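Hernthorpe Household Help
Laundry & Clothing > Folding and Storage

Is there a right way to fold laundry on a table, or am I just moving it around?

Posted by murkby_upstairs, November 21, 2019

I moved into a one-bedroom that has no room for a folding surface of any kind, so the dining table does it. It's a nice table, medium-brown wood, secondhand, and the only piece of furniture I own that visitors compliment. Most evenings it has clothes on it.

My system, if we're being generous, is this. I carry everything over from the dryer and drop it at one end. I fold a few things and put them at the other end. Then I need space for something big, like jeans, so I push the folded things over. Then the folded things fall into the unfolded things, and I have to work out which is which, a skill I did not expect to need as an adult.

I've watched the videos. The people in the videos own nine shirts, all the same size, and have a bed the size of a parking space to fold them on. I have jeans, T-shirts, towels, and a table I also have to eat at.
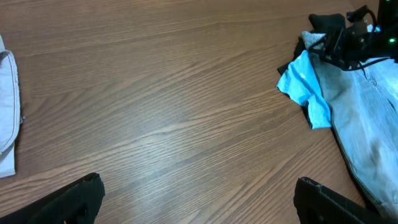
What I want to know is what order to do things in. Do you fold the big stuff first to get it out of the way, or last so it doesn't take over? Does it matter which end you start from? And should I worry about the finish on the wood? My mother says damp towels will ruin it. My mother also says that about the couch, the car, and my posture.

I've got maybe one evening a week of real enthusiasm for this, so please don't suggest anything with labels.

3 replies

Desmond Iwasaki
Marked as helpful by 30 people

I folded for a living for a while (hotel laundry, the Riswood, long gone now), and the trick there was embarrassingly simple: the middle of the table belongs to whatever you're folding right now. Nothing is allowed to live there. Heap on one side, finished stacks on the other, bare wood in between. If you're right-handed, try the heap on your right and the stacks on your left, and swap them if it feels wrong. Some people like it the other way and will argue with you in a break room.

For the order, do the jeans first. They're the biggest thing in the heap and everything else gets tangled up in the legs. Lay them flat, one leg over the other, smooth the seams so they line up, tuck in the pointy bit at the seat, then fold from the hem up to the waist in thirds. You now have a solid block that doesn't slump. Put it at the back of your finished side.

Then towels, all folded to the same width, with the rounded fold facing out toward you. That way you can lift one off without disturbing its neighbors, and the pile looks like you meant it.

T-shirts last. They're light, they crush easily, and by then you have the table mostly to yourself. Shake each one once, hard, before it goes down. This gets rid of half the wrinkles and some of the lint. The rest of the lint is yours to keep.

Don't build tall. When a stack starts to lean, walk it to the drawer and come back. At the hotel we did 300 towels a shift and the ones who tried to save themselves a trip were the ones refolding at the end of the night.

As for the wood, your mother has a point this time. Dry laundry won't hurt anything. Damp laundry left sitting can leave a cloudy mark, depending on the finish, and hot things straight from the dryer aren't wonderful for it either. Spread an old sheet over the table first if you're unsure. Watch the zippers and rivets too. Lift jeans, don't drag them. Most scratches I've seen on a folding table came from somebody hauling denim sideways.

t_kovačević_2

just dont fold. I havent folded a towel since I moved out and I am fine. Hooks

Pell in 4B

I agree with Desmond on nearly everything but I do the jeans last and will not be moved. If I do them first I feel finished, and then I go and sit down, and the T-shirts stay where they are until December. With the jeans waiting at the end there's at least something large and blue to be ashamed of.

Two small things that helped me. Fold the stuff you'll wear tomorrow and don't put it away at all, put it on a chair. It's going there anyway. And keep a damp cloth nearby for lint, particularly on anything bright, where every white speck shows up like a star chart. One wipe as you fold and you won't be picking at your sleeve in a meeting.

I wouldn't bother with those plastic folding boards. I bought one, and it folds shirts beautifully into a size that fits none of my drawers.

Comment from murkby_upstairs

Tried it Desmond's way tonight. Heap right, stacks left, bare middle. The bare middle lasted until I put my dinner on it, but the jeans are in an actual drawer. Old sheet is going on before the next load. Will report back on hooks.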